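Tirkport Cutlery Set by Kirton, long-term review
29 November 2025

I bought this set in August to replace a drawer of odds and ends, some of which had been with me since my first flat. It is a 16-piece set, with 4 each of knives, forks, spoons and teaspoons. I paid full price and have no connection with the shop.

The set is sold in a few finishes. Mine has gold-coloured heads and dark teal handles. I had seen it on the Brustside website, where it had 201 reviews, most of them short and most of them about the colour. Very few mentioned what it was like after a few months, so I have tried to cover that.

Weight and feel

The forks are well balanced. The handle is slim and does not dig into the hand when you press down on something like a baked potato. The spoons are a bit light for my taste, and I notice it most with thick soup. The knives are adequate. They cut chicken and toast without trouble but I would not want to tackle steak with them.

Teaspoons are on the small side. If you measure sugar by the spoonful you will need to adjust.

Finish

I was expecting the gold colour to go first. So far it has held up on the forks and knives. Two of the teaspoons have dulled slightly at the tip, which I put down to scraping out jars. The handles have no chips, though one knife has a fine scratch near the join.

The leaflet says hand washing is preferred. I have used the dishwasher most days on the 100-minute programme and take everything out once it finishes. Left in overnight, the gold part gets water spots, and these need rubbing off with a dry cloth.
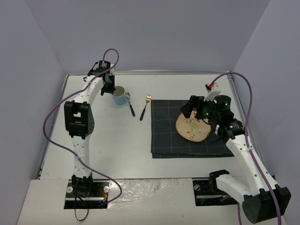 Colour was the main reason I chose this set, and it needs a bit of thought before you buy. The teal is very dark and in the evening it can pass for black. It goes well with my dark checked cloth, and on the white table the handle of the fork stands out clearly beside it. I also like the spoon next to the light blue mug, as the two blues are far enough apart not to look like a failed match. With cream or brown crockery I found it less successful.

Packaging and service

The box was sturdy but the insert was poor, and several pieces had worked free by the time it arrived. One fork had a bent tine. I emailed Ursu, who handle the returns, quoting item number 2628, and a replacement came within the week. They did not ask for the old one back.

Single pieces can be ordered, but only in the plain steel finish at the time of writing. If you tend to lose teaspoons, this matters.

Would I buy it again?

Yes, for everyday meals, though I would look for a sale. Four stars. I have taken one off for the light spoons and the loose packing.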